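ok thread. we've had the Fetska two-arm bench kit on trial since the start of the month and people keep DMing me so dumping it all in one place. not sponsored, we pay the hire fee like everyone else

1/ what it is: two arms, a controller, a head camera on a post, and a licence for their teaching software (called Ploston, no idea why). you show it a task, it has a go at the task, you swear, you show it again

2/ hire is 732 a month plus freight both ways. bond is 3,000 and you don't see it again until they've inspected the lot back at their end. budget for that, it came out of our consumables line and Harish Kurup was not thrilled

3/ comes in 20 foam-packed trays across a few road cases. labelling is good. repacking is a nightmare, take photos on your phone as you unpack. I didnt

4/ set-up. the manual says an afternoon. took us a day and a half, most of which was the mounting plate. bolt holes in the plate didn't line up with the slots in our stand so we had to re-drill. Fetska support said "some early plates" had this. ok. would've been nice to know before I went looking for a drill bit at closing time

5/ cabling - loops are long. longer than you want. first week we snagged the left wrist twice just from me driving it across its own body. clips in the box are rubbish, buy your own velcro

6/ the good bit: mixing ends. you can run a fingered hand on one arm and a plain gripper on the other, and the software doesn't blink. swap is four screws and a connector. took me ten minutes the first time, less now. that alone is why we picked it over the Sasgate one

7/ (someone will ask about Sasgate. cheaper, lighter, same gripper both sides or nothing. fine for boxes. we don't do boxes, we do kitchen stuff for the assisted living project)

8/ teaching software. Ploston is... decent? recording a demo is easy. naming and sorting demos is awful. no folders. NO FOLDERS. everything in one long list sorted by when you made it. I have a thing called "test test final b" in there and I couldn't tell you what it does

9/ also there's no undo on trim. trim a demo badly and it's gone. lost a really nice pour that way. still a bit dirty about it

10/ playback is solid though. smooth, quiet, doesn't do that horrible shudder the old rig did at the end of a reach. you can have a phone call next to it

11/ stop button is big, well placed, works every time. I've hit it more than I'd like to admit. recovers without a full restart, which on our last system was a kettle-and-biscuits length wait

12/ the fingered hand: love it for mugs, handles, lids, anything you'd wrap round. hate it for flat things. getting under the rim of a plate is still mostly luck on our bench. pads grip well but they pick up every crumb in Australia, wipe them down between runs or you'll be chasing a slip that's really just grot

13/ the gripper: opposite. thin stuff, edges, great. round plastic it'll hold but you need to mind the force setting, default is way too keen. wound it right back before letting it near anything squeezy

14/ force setting lives three menus deep btw. Settings, End tools, Advanced. you're welcome

15/ head camera is good in flat light and grumpy in strong sun. we pulled the blinds and left them pulled. white benchtop bounces a lot too, Nam (the reseller, they've been lovely) reckon a matte mat helps. haven't tried it, mat's on order

16/ teaching the breakfast set now. red bottle, yellow bottle, plate, bread, toaster. sounds like nothing. is not nothing
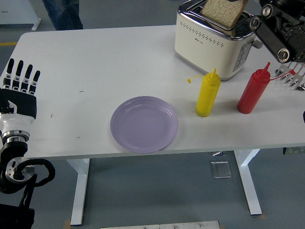
Geelong, 28 Mar 2025

17/ camera view at the bench, fingered hand on the left, gripper over on the right. plate near the front, sauce-type bottles next to it, toaster at the back with a slice sticking up out of the slot. layout's about as tight as I'd go with both arms in

18/ spacing tip if you're doing similar: keep the tall things apart from each other. when we had bottles shoulder to shoulder the gripper would go for one and clip the other on the way in. gave them some room and the misses dropped heaps

19/ the little tether straps on squeeze bottle caps are a pain as well. they stick out at random angles and I've had a finger tip catch one. thinking of just snipping them but then it's not really a normal bottle any more is it

20/ support: email only, replies overnight, polite, knows the product. one time I got a reply that was clearly for a different customer. hope they got their invoice sorted

21/ would I buy it outright? at list price no. hire for a few months, yes, easily. they'll knock 1,000 off purchase if you've hired first, ask Nam about it becuase it isn't on the website

22/ Harish wants a decision by July. currently leaning keep it, pending folders. Fetska if you're reading. folders

23/ will add to this when the mat turns up. replies open, can't help with anything on the older single arm kit sorry, never used it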